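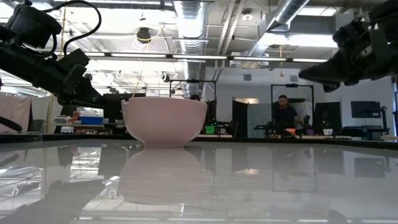
Our project was to plan the equipment for a second two-arm station at the Plarnau lab, and we had a term and a budget of 3000 dollars to do it with. Most of us expected to spend the whole time comparing arms (we did plenty of that!), but the small stuff took over pretty quickly. Take the table. Ours has a glossy light gray top, and with a pink bowl on it you get a second, upside-down bowl in the surface, plus the ceiling lights in a row near the front. It looks great and it is a headache for anything that relies on a camera, so a matte top went onto our list in the first week.

What we priced

We asked for quotes from two suppliers, Drolside and Mustonen. Drolside came in at 1664 dollars for a pair of refurbished arms with grippers already fitted. Mustonen's arms were newer and we really liked them, but the pair would have left us with nothing for a frame, cables or spare fingers. We went with Drolside in the plan.

Next came the fixed parts: a black metal frame, a camera mount for the top bar, the matte top and a power supply. We set aside 1000 dollars for all of that together. Skutden, the shop down the road from campus, can cut the frame to length, and they were very patient with our drawings.

The remainder is 336 dollars, and we argued over it for days. In April we had written down 400 for spares, so something had to give. We dropped the second camera mount and kept the full set of gripper fingers - those wear out, and waiting on a delivery in the middle of a term is miserable.

What we would still like to check

Cable length is the big one. The thick cable on our left arm loops up over the top and back down toward the wrist, and we budgeted for the same length on the new station without measuring it at full reach. Shipping is also missing from the Drolside quote. We have written to them and will update the spreadsheet when they answer.

Plan submitted 1/7/22, spreadsheet attached separately.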